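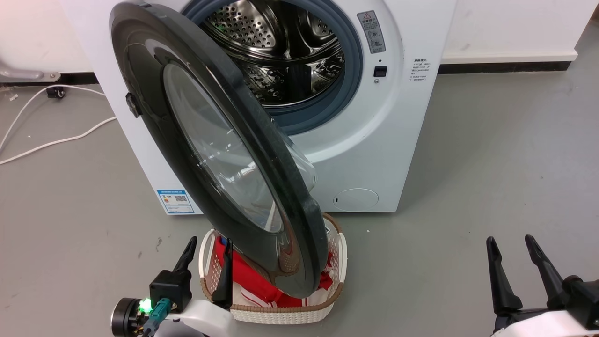 A front loader stays fresh if you give it a few minutes between loads. Most of the sour smell people complain about comes from the rubber gasket, where lint and soap collect in the fold.

## After every load

- Take the wash out soon after the cycle ends.
- Run your hand around the drum. Socks stick to the top.
- Wipe the gasket with an old cotton cloth. Pull the fold back and get the bottom, where the water sits.
- Wipe the inside of the door glass too.
- Leave the door open for a couple of hours. If you have small children or a cat, keep it shut and open it when you can watch.

Set the basket right under the door before you start unloading. Small things drop when you pull out a tangled sheet, and they may as well drop into the basket. A plastic one with holes in the sides is best for damp clothes. It rinses clean and lets air through.

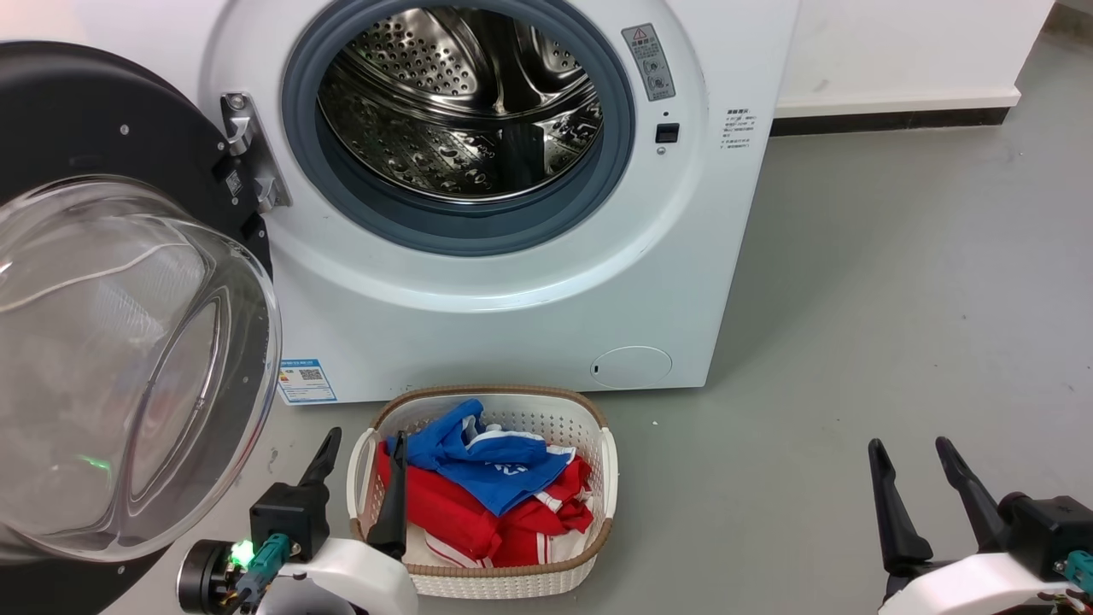 Don't leave wet laundry piled up overnight, even in an open basket. Towels are the worst for this. Hang them first.

## Once a month

Run the hottest cycle with the drum empty and no clothes soap. I use a plain washer cleaner from Kuster, one scoop. Huguette Sabatier, who taught me to iron, used washing soda and got the same result.

## Every August and again at New Year

Clean the filter. It sits behind the small cover low on the front.

1. Turn the machine off and let the water cool.
2. Lay down a towel and a shallow tray.
3. Open the cover, then loosen the filter slowly. Stop and empty the tray when it fills.
4. Pick out lint, coins and hairpins. Rinse the filter under the tap.
5. Screw it back in tight and run a short rinse. Check for drips before you put the towel away.

Scuffs on the white panels usually come off with a damp sponge and a little baking soda. Rub lightly and keep away from the printed labels.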